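Drei Finger sind meistens einer zu viel

Wer einen Greifer auswählt, vergleicht zuerst Datenblätter: Hub, Haltekraft, Schließzeit. Für die Praxis sagt das wenig. Wir haben bei Worisness einen Zweibackengreifer und die Dreifingerhand von Misomel am selben Arm mit derselben Steuerung betrieben, je 200 Griffe pro Werkstück. Mein Urteil fällt gegen die Hand aus, zumindest für die Bestückung von Trays.

Die Dreifingerhand gleicht Lagefehler besser aus, das ist unstrittig. Bei zylindrischen Teilen mit 46 mm Durchmesser zentriert sie ohne Nachregelung. Sie verlangt dafür aber eine Griffplanung, die den dritten Finger bei jeder Annäherung berücksichtigt. In engen Trays stößt er an, und die Handgelenkkamera sieht vor allem die Hand selbst. Der Backengreifer von Furtado verdeckt deutlich weniger. Sein Umbau auf andere Backen dauert 2 Minuten, der Wechsel der Polster an der Hand im November hat 60 gedauert.

Hinzu kommt der Verschleiß. Die Hersteller werben mit Freiheitsgraden und schweigen über Kontaktflächen - dabei entscheidet dort die Reibung, ob ein Teil hält.

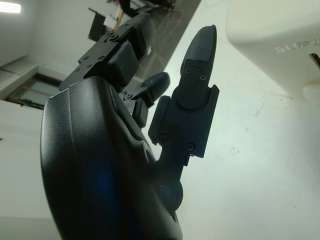
Ausgabe 2, Seite 46

Die kreuzschraffierte Fingerspitze ist an den Kanten heller geworden und leicht abgenutzt. Die Polster sitzen weiter unten an den Fingern und tragen beim Spitzengriff nichts bei. Wer kleine Teile greift, arbeitet also fast nur mit der Textur der Spitze. In der Anlage in Staltbridge würde ich die Hand deshalb nur an der Station für gemischte Ware einsetzen, alle übrigen Stationen bekämen zwei parallele Backen.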